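The Patience of the Left Hand

An afternoon teaching a robot to pick things up, in which the robot is the better student

The first thing they tell you at Trasen is to stop being polite. I had been handed a remote controller, given a stool and told to make a very large orange-and-silver arm pick up a toy, and I was moving it the way you'd steer a shopping cart past somebody's grandmother. The arm learns from whatever you show it. Show it dithering and it will dither, forever, at industrial strength.

The company occupies the back half of a former carpet showroom and sells what it calls demonstrations. A customer wants a machine that can take mixed objects out of a bin. Writing down the rules for that has defeated clever people for decades, so Trasen pays less clever people, such as me for one afternoon, to do the job by remote control while a computer keeps a record of every twitch. Feed in enough twitches and the software, which is named Dovuvier for reasons lost in a merger, starts to make its own.

A demonstration lasts 30 seconds if you're good. Mine ran to 2 minutes, and that was one of the ones they kept. You lower the gripper, you line up the fingers, you close, you lift. Your own hand has been doing this since before you could talk and has never once explained itself to you. Now you have to ask it how it works, and it has no idea. Do I come at a bottle from the cap end or the base? Do I go in beside the tumbler or over it? I have picked up thousands of tumblers and could not have told you.

The objects are chosen to be annoying. Smooth ones, see-through ones, ones with legs. There's a glossy purple computer mouse, which slides off as though it had somewhere to be, and a little gray dinosaur that offers you its tail and then regrets it. The squash is striped green and yellow and shaped like nothing a gripper was ever designed to meet. My instructor considered it the easy one.

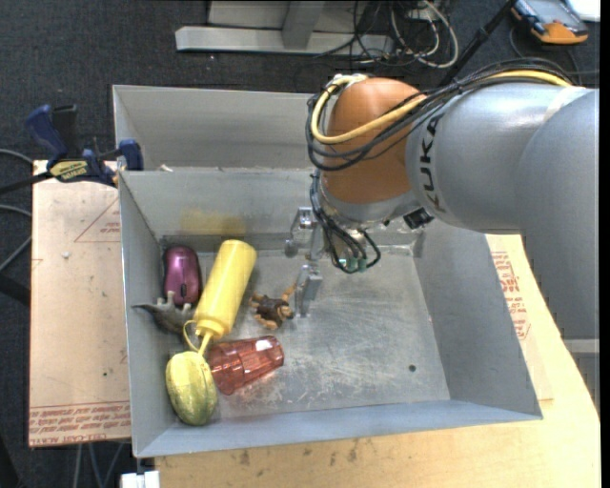 Effiong, whose opinion I asked for over the vending machine coffee, thought I was being sentimental about hands. The squash was fine and the mouse was fine, and what wrecked a data set was people who got bored by lunch and began taking every object in the same way, so that the robot came out knowing one trick and a great deal about boredom.

I went back to my stool somewhat chastened and tried to be interesting. I took the bottle by the middle. I took it near the cap. I approached the tumbler from a direction that no thirsty person has ever used, and got it, and looked up for applause. The room was busy.

There's another way to do it, which Trasen uses for the fussier jobs. You switch the arm into a slack mode, take hold of it and walk it through the motion yourself. It's like leading a horse that weighs more than you and has no opinions. You can feel where the joints would like to go, and your path comes out smoother than anything you'd manage from a stool. The drawback is that your own arms are then in all the pictures, and the software may conclude that a sleeve is an important part of picking up a bottle. A rival outfit, Clikeo, is said to have spent most of October finding out why its robot did so well on days when the technician wore plaid.

By the end of my shift I had recorded 38 attempts, of which 30 were judged usable. The others were put in a folder marked "hesitant," and I was assured they might be helpful later as a warning. I asked how many it would take before the robot could empty a bin without any of us. More, I was told, in the tone doctors use for exercise.

Then they let Dovuvier have a turn. It had been trained on other people's work, so I can't take credit or be sued. The arm swung over, stopped above a toy and hung there for a moment with its fingers apart. I knew that pause. Somebody before me had sat on that stool, unsure which leg to grab, and there it was, perfectly preserved. Then it went down and took the thing by the middle, and I picked up my coat.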